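How to Fix a Sliding Patio Screen Door That Sticks or Jumps Its Track

Filed under Doors and Windows. Updated in September
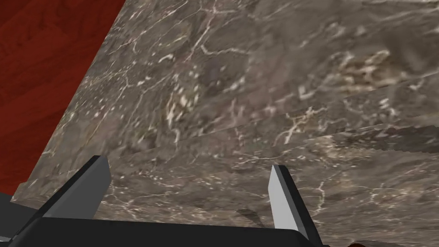 Ruoxi Cao wrote in to say that her screen door had been sticking for two summers, that she had sprayed the track with everything in the garage, and that the only thing she hadn't tried was taking the door off, which she was a little afraid to do. Could we please go through it slowly?

Of course we can, Ruoxi, and I'm glad you asked, because taking the door off is the part that puts people off and it really is the easy bit! A screen door weighs very little. If you can carry a folding chair, you can lift one out (though a second pair of hands is nice on a breezy day, as the mesh catches the wind like a sail).

What you'll need

A Phillips screwdriver and a small flathead
A vacuum with a crevice tool
An old toothbrush
Warm water with a squirt of dish soap
Dry silicone spray
Fine sandpaper, 300 grit for burrs and 600 grit to finish
Replacement rollers, if yours turn out to be worn

Step 1. Loosen the rollers

Look along the bottom edge of the door, near each corner. You should find a small screw there, either on the face of the frame or on the narrow end. Some doors hide it behind a plastic plug, which pops out with the flathead. This screw raises and lowers the roller. On most doors, turning it counterclockwise pulls the wheel up into the frame, but a few work the other way around, so turn it a little and watch what the door does. You want the door to drop down as low as it will go. Many doors have rollers at the top as well, and those should be backed off too.

Step 2. Lift the door out

Stand outside, hold the door by both sides, and push it straight up into the top track. Now swing the bottom toward you. If one corner hangs on, slip the flathead under that wheel and coax it over the lip of the track. Please don't yank – the frames are thin aluminum, and once they bend they never slide quite right again. Lay the door flat across a pair of sawhorses or on an old blanket.

Step 3. Clean the track

Vacuum first, then scrub. I did it the other way around for years and made a fine gray paste every time. Once the loose grit is up, go along the track with the toothbrush and soapy water, wipe it out, and let it dry all the way. Run a fingertip gently along the raised rail and feel for nicks. A small burr will come off with the 300 grit, and a few light strokes of the 600 will leave it smooth. A rail that's badly flattened can often be covered with a snap-on stainless cap, sold by the length. Measure yours before you go shopping, since a 76-inch cap is no help at all on a longer track, as I can tell you from experience.

Step 4. Check the rollers

Spin each wheel with your thumb. It should turn freely and stay round. Pull out any hair or string wound on the axle (we have a long-haired dog, so there is always some). If a wheel is cracked, has a flat spot, or wobbles, replace it. Most roller assemblies pry out with the flathead or come free with one screw. Take the old one to the store and match the wheel diameter and the shape of the housing, and while you're there buy the full set. Putting one new wheel beside three tired ones tends to leave the door crooked.

Step 5. Put it back

Top goes in first. Lift the door up into the upper track, swing the bottom in, and set the wheels down on the rail. Then lower the bottom rollers a half turn at a time, going back and forth between the two corners, until the door clears the track and its edge sits even with the jamb from top to bottom. Bring the top rollers up just until they touch. If they press too hard, the door will feel stiff all over again.

Finish with a light pass of silicone spray, wiping off the extra with a rag. Skip oil and grease, which hold on to dust.

If it still jumps off

Jarmila Michalík asked about a door that comes off only at one end of its travel. Nearly always the rail is bent right there, or the house has settled and the opening is no longer square. Measure the height of the opening at both ends and in the middle. A small difference can be taken up with the roller screws. A larger one is worth having a door installer look at before you spend money on a new screen.

Next time: replacing torn mesh, and how to pick the right size of spline.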